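Stosside floor gallery — October 23, 2021

Pics from the shop floor, more when I get a minute. Two humanoids in the work area now, racks and benches moved to suit. 6 people on the crew, same as in June — jobs are different tho. Less lifting, more laptop time. Mogens Toft used to walk parts all shift, now he checks robot runs and writes up the misses. Says his knees like it, his eyes dont.

Tape stays up on robot side. Ask before you duck under.

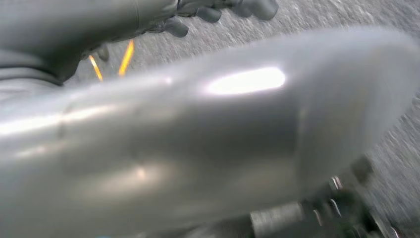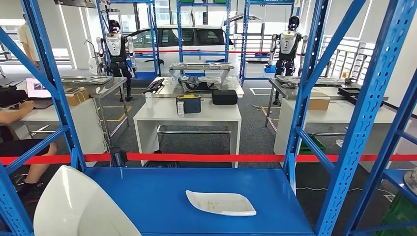
Hand close up, first pic. Second one is the floor from behind the blue shelving, red tape across.

Still to sort: who signs off a stopped run, and wether the Lilent shift gets the same training hours. 50 each was the promise, so far its been mostly watching over someones shoulder. Akinola pics go up next, seperate page.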